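Dimberg Schneidebrett aus Bambus mit Saftrille – nach einem halben Jahr auf der Arbeitsplatte

Ich gebe zu, dass ich Bambusbrettern nicht traue. Seit Jahren wird erzählt, Bambus sei härter als Holz, hygienischer als Holz und natürlich nachhaltiger als alles andere, und auf der Banderole vom Dimberg stand das auch alles wieder drauf. Gekauft habe ich es trotzdem, im Januar, weil mein altes Buchenbrett einen Riss von einer Kante zur anderen hatte und der Laden nichts anderes in der Größe führte. Meine Erwartung war also niedrig. Sie wurde teilweise erfüllt.

Zuerst das Format. Rechteckig, abgerundete Ecken, ringsum eine Rille. Auf Fotos im Netz sieht so ein Brett immer riesig aus, weil daneben eine einzelne Kirschtomate liegt. In einer normalen Küche liegt es zwischen Geräten, und da merkt man, ob man es wirklich liegen lassen kann oder ob man es dreimal am Tag wegräumt. Bei mir bleibt es liegen, mitten auf der Platte, und Toaster und Ofen haben nach links rücken müssen. Hochkant an die Wand stellen geht nicht, da stehen die Vorratsdosen.

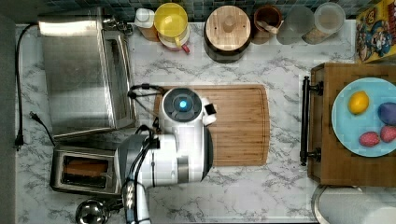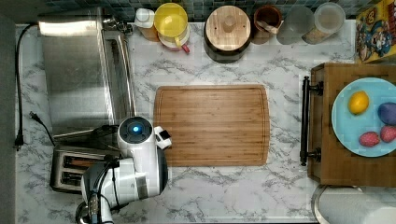
Bambus auf der marmorierten Platte, links davon der Toaster.

Der Platz ist das eine, die Rille das andere. Eine Saftrille soll Saft auffangen, dafür bezahlt man sie. Die vom Dimberg ist flach. Bei Erdbeeren und Zitronen reicht das, bei einer reifen Pflaume auch noch. Bei einer Wassermelone reicht es nicht, da steht man mit dem Küchenpapier daneben und fragt sich, wozu die Rille gefräst wurde. Mein Schwager Valdis Ozoliņš hat das gleiche Brett und behauptet, bei ihm laufe nie etwas über. Er schneidet allerdings auch nur Brot darauf, und Brotkrümel setzen sich in der Rille sehr zuverlässig fest.

Die Messer. Bambus macht Messer stumpf, sagen die einen, alles Unsinn, sagen die anderen. Ich habe ein mittelteures Kochmesser von Kalniņš und muss es jetzt häufiger abziehen als vorher auf Buche. Ob das am Brett liegt, kann ich nicht beweisen, ich koche seit dem Winter auch mehr. Das Schneidgefühl ist jedenfalls härter, und das Geräusch ist es auch. Morgens um halb sieben ist das für die restliche Familie kein Vergnügen.

Was ich dem Brett lassen muss: Es hat sich bisher nicht verzogen. Damit hatte ich fest gerechnet. Es liegt plan auf und kippelt nicht. Ich wasche es von Hand, trockne es gleich ab und öle es, wenn ich daran denke. In der Spülmaschine war es ein einziges Mal, aus Versehen, und danach war die Oberfläche rau wie ein Kinn am Sonntagabend. Mit feinem Schleifpapier und Öl ging das wieder weg. Der Hinweis »pflegeleicht« auf der Banderole ist trotzdem mutig.

Rutschfest ist es leider auch nicht. Auf glatten Platten wandert es beim Kneten und bei Kürbis sowieso. Gummifüße hat es keine, was ich beim Wenden wiederum praktisch finde – man kann beide Seiten benutzen, die Rückseite dann eben ohne Rille. Ich lege ein feuchtes Tuch drunter und gut. Inese Pärn hat mir in den Kommentaren zum letzten Test eine Silikonmatte von Rurnano empfohlen. Die habe ich probiert und wieder zurückgeschickt, weil sie nach Autoreifen roch.

Gerüche hält das Brett selbst übrigens auch fest, zumindest Zwiebel. Nach Knoblauch am Abend möchte ich morgens keinen Apfel darauf schneiden. Salz und eine halbe Zitrone helfen ein wenig, weg ist es damit nicht. Dafür habe ich jetzt ein kleines zweites Brett, und das stand so nicht im Plan.

Würde ich es wieder kaufen? Für den Preis vermutlich schon, wenn gerade kein Buchenbrett in der Größe zu haben ist. Wer viel Obst schneidet und sein Brett gern draußen liegen hat, kann damit leben. Wer Braten tranchiert, sollte sich vorher die Tiefe der Rille ansehen, und zwar im Laden und mit dem Finger.

Drei von fünf Punkten. Einen halben hätte es mehr gegeben, wenn der Aufkleber auf der Unterseite ohne Speiseöl und Fingernägel abgegangen wäre.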